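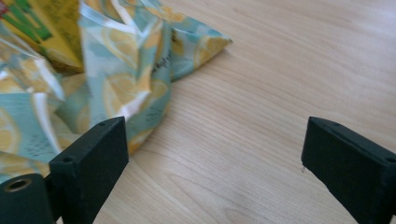

Can a robot put away groceries and wipe down a table yet?

Posted by lemdenmom4, July 31, 2020

My mother-in-law sent me a video of a robot arm folding a towel and now the whole family is arguing about it. My husband is convinced we'll have one doing the kitchen before our youngest is out of middle school. I run a small snack counter at Lemden, so I spend half my life unpacking bags, flattening the empties and wiping tables, and I would pay real money to hand that off (at home too!). Is there anything a normal person can buy right now that does this, or is it all videos? I already own a robot vacuum and it eats shoelaces.

Jussara Paiva

Short version, no, not for the table part. I worked 2 years on the packing line at Arruda and we had arms there that were wonderful with cartons. Same size, same spot, all shift long, 240 an hour on a good day. Then somebody would send down a soft pouch and everything stopped. A box has sides you can grab. A crumpled bag has a different shape every time you touch it, it's shiny, it folds over on itself, and the machine has to decide which bit is an edge and which bit is just a wrinkle. My four-year-old nephew can do it without looking.

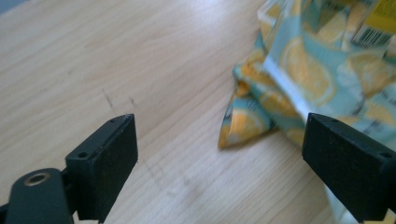

Lemon print, shiny film and a yellow package, all in one heap on the table.

Look at how much is going on in that one pile. Where would you pinch it? I'd go for the pointed corner that sticks out over the wood, and a decent gripper might manage that too. Lifting a corner is one thing, though. Knowing whether you've got the whole bag or just a flap, and whether the yellow package is coming along with it, is where I'd expect trouble. And wiping comes after that, with the grease and the crumbs and those marks that may be dirt or may be a scratch you'll rub at forever.

If you want to spend money today, get a good dishwasher. I'd look again in a few years.

tavari_tom

Jussara is right about bags but I think she's too gloomy. The shop where I work (Janonis, we do cabinet parts) got a small arm last August and it loads the sander fine. Took us 13 tries to get the first program right, then it just ran. It doesn't do cleanup, we still sweep. But I wouldn't bet against your husband.

grumpyoldfern

Just wipe the table, it takes a minute.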